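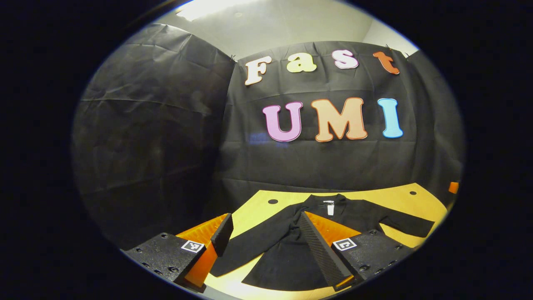 What happens to the people at the folding tables when part of the folding is automated? Their jobs stay on the payroll, but the content of those jobs changes, and employers have a duty to say how before the equipment is installed.

Garment handling has long been treated as work that machines could not do. Cloth shifts, sleeves twist, and a collar seldom sits the same way two times in a row. Staff at the Stalside returns plant learned to deal with this by hand, over years, and that skill was never written into a job description or reflected in a pay grade. When Vornlow began its automation program there last July, 677 employees were told that their knowledge would be needed to teach the new system. They were not told what that knowledge was worth.

This is the central weakness of the program. A worker who shows a machine how to bring a sleeve across the body of a jacket is doing skilled training work. At Stalside it was paid at the ordinary folding rate, and the hourly target of 400 items for each team stayed in place while it was done. Supervisors were left to settle the difference among themselves – some did so fairly, and others did not.

The company's Baptiste site took a different approach. Nine employees were moved to training duties for 3 months, with a written description of the role and a higher rate. Their teams' targets were lowered for the same period. Complaints were few, and several of the nine have asked to continue in the role.

There are fair objections. Higher rates cost money, and managers at the smaller Pikov site have said that they cannot spare experienced people from the tables. These are matters of planning, and they should be raised while the budget is still open.

Vornlow should adopt the Baptiste terms at every site before the next phase begins. It should also publish the targets that will apply once the machines are in regular use – staff at Stalside have been asking for those figures since the first briefing.

2024-02-14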